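Library > Working Papers > Reading and the Novel > Section 4

Search papers Author, title or keyword Go

4. Clothes and who looks after them

4.1 What was counted

The passages discussed in this section come from the same set of 37 novels described in Section 2, all of them held in the Droltbridge fiction collection. A passage was included if a garment is named in it and somebody does something with that garment other than wear it. Washing, mending, folding, lending, selling and hiding all qualify. A coat hung on a hook as a character enters a room does not, unless the coat is mentioned again before the chapter ends. This second rule was added in November, after the first round of reading had produced a large number of hats.

On these terms the set gives 464 passages. Most are short. A typical one is a sentence or two inside a scene that is mainly concerned with talk, and the garment is dropped as soon as the talk becomes serious. Passages of more than 200 words are uncommon and are found mostly in the later novels. Each passage was read by three readers working separately. Where they disagreed over whether a garment had been "handled", the passage was kept and marked, and the marked passages are listed in the appendix with the reasons given by each reader.

4.2 Handling and point of view

The clearest pattern concerns point of view. In first-person novels the narrator is seldom the one who does the folding or mending. The narrator watches someone else do it, usually an older relative, and the passage often serves to open a memory. In third-person novels the work is more often given to the character whose thoughts we are following, and the thoughts and the work run side by side.

Folen is the strongest case of the first kind. The narrator describes her aunt's sewing box in the opening chapter and comes back to it at each change of house, but she never threads a needle herself until the aunt has died. When she does, the account is brief and rather flat. Earlier critics have taken this as a failure of nerve in the closing pages. We read it differently. The long passages earlier in the book belong to a child who has time to look, and the short one belongs to an adult with a hem to finish before the funeral.

Mikska works the other way. Its main character takes in washing, and the novel follows her through it in the third person with very little comment. Her quarrel with her brother over the rent is told entirely during one afternoon of ironing. The reader learns how far the quarrel has gone from the height of the pile. No other novel in the set uses a household task to keep time in quite this way, although several use meals for the same purpose.

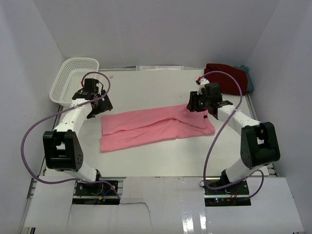 Figure 4. Pink cloth garment lying flat between two robot arms on a white tabletop. Photograph: Elin Kemeys.

4.3 Colour words

Colour was recorded wherever the text gives it. The novels are sparing. Fewer garments are given a colour than we had expected, and those that are tend to be given it once, at first mention, and then referred to by the noun alone. White and black account for most of the colour words in the earlier novels, where they go with christenings and mourning. Brighter colours come in with the novels set in towns, and they are often attached to borrowed or second-hand clothes.

There is one difficulty here. A colour word in a translated novel may be the translator's choice as much as the author's. The Huamán editions, which make up the translated part of the set, print no notes on this point, and we have not been able to compare them with the originals. Colour words from these editions are therefore reported separately and are left out of the comparison by decade.

4.4 Garments that change hands

A smaller group of passages follows a garment from one owner to another. These matter to the argument of Section 5 and are dealt with only briefly now. In most of them the first owner is dead or has left home, and the new owner has the garment altered. The alteration is usually described more fully than the garment. Sleeves are let down, a collar is turned, a lining is taken out and kept for something else. Payment is rarely mentioned, even where the person doing the work is plainly not a member of the family.

Mikska is again an exception. Its prices are given throughout, and they rise over the course of the book. We checked whether the rises matched the events of the plot and found that they mostly follow the brother's debts, with a gap of a chapter or so. Whether a reader without the figures in front of them would notice is hard to say. Two of our three readers had not.

The remaining passages, in which clothes are hidden, burned or thrown away, are too few to compare by decade and are quoted in full in the appendix.

Working Papers, Droltbridge | Contact the editors | © December 2022 | Back to top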